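PRESS RELEASE
For immediate use

Kudach asks the nation to clear the table, starting with its own

Survey of 1,577 households finds the kitchen table is used for everything except sitting at

Household goods firm Kudach will launch Cludollow this September, a table-laying plan for families who own a perfectly good table and have not seen the top of it for a while. The plan comes with a pink plate, a printed card and no app. The company did discuss an app. The meeting was short.

Cludollow grew out of a survey of 1,577 households carried out for Kudach by the research firm Okabe. Of those who replied, 897 said they had eaten their last evening meal somewhere other than the table, with the sofa, the stairs and the edge of the bath all mentioned. One respondent wrote "standing, as usual" and underlined it.

The plan asks for very little. Each person gets a plate and a drink, and everything else has to earn its place. Post goes in a drawer. School bags go on a hook. The thing that has been waiting for a new battery goes wherever such things go.
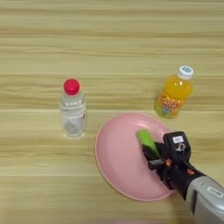

Water, orange juice and a pink plate on a wooden tabletop.

"We tried a grander version first," said Orysia Mykhailiuk, head of home products at Kudach. "It had napkin rings. Our test families were very polite about the napkin rings and we never saw them again. What people wanted was a plate in the right spot and a drink they could reach without getting up."

The plate is round, shallow and pastel pink, with a slightly raised rim. Pink was chosen by the children in the test group, who were asked for their views and gave them at length. Adults preferred grey, and were outvoted.

Each set contains 2 plates and the card, which sets out 5 steps from cluttered to laid. Step one is "Take everything off". Gülizar Gündoğdu, who wrote the card, would like it known that step one went through more drafts than the other four together.
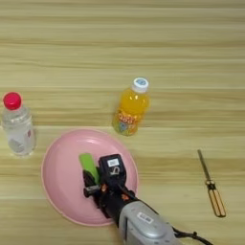 Drinks are left to the household. The card suggests putting them out before the food, on the grounds that a child with something to drink will wait a little longer for pasta. Kudach makes no promises as to how much longer. It does advise keeping caps on until everyone is seated, a line added at the request of Kevser Uysal in customer care, who has read the letters.

Cludollow was tried out over the spring at the Clolen community kitchen, where families were invited to lay a table as they would at home and then to do it again with less. The second attempt was usually quicker, although one family spent most of it looking for the salt they had been asked to put away.

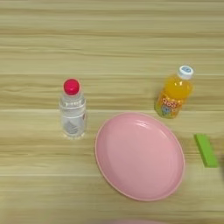
Where things go turned out to be the livelier argument. The Kudach team had assumed that drinks belonged at the diner's right hand, and had the card printed accordingly. The families put them wherever they liked. The final version allows for bottles standing beyond the plate, the red-capped water on one side and the orange juice on the other, with clear wood left at the far end of the table for a serving dish or, more likely, elbows. The first print run is now being used as notepaper in the Kudach office.

"I have laid tables for a living and I was told by a seven-year-old that I was doing it wrong," said Volkan Taşdemir, who ran the Clolen sessions. "She had a point about the reach."

Cludollow will be sold from September through Kudach shops and by post. Replacement plates will be available singly. Replacement cards are free, and Kudach expects to send out plenty, as the card tends to end up under the post.

Review sets are available on request. Please say whether you would like the plates in time for lunch.

Press contact: Defne Ekinci, Kudach press office

Notes to editors

The Okabe survey asked adults where they had eaten their most recent evening meal at home and what was on the kitchen table at the time. Full answers to the second question run to several pages and can be supplied to anyone with the patience.

Food and drink are not included in the set.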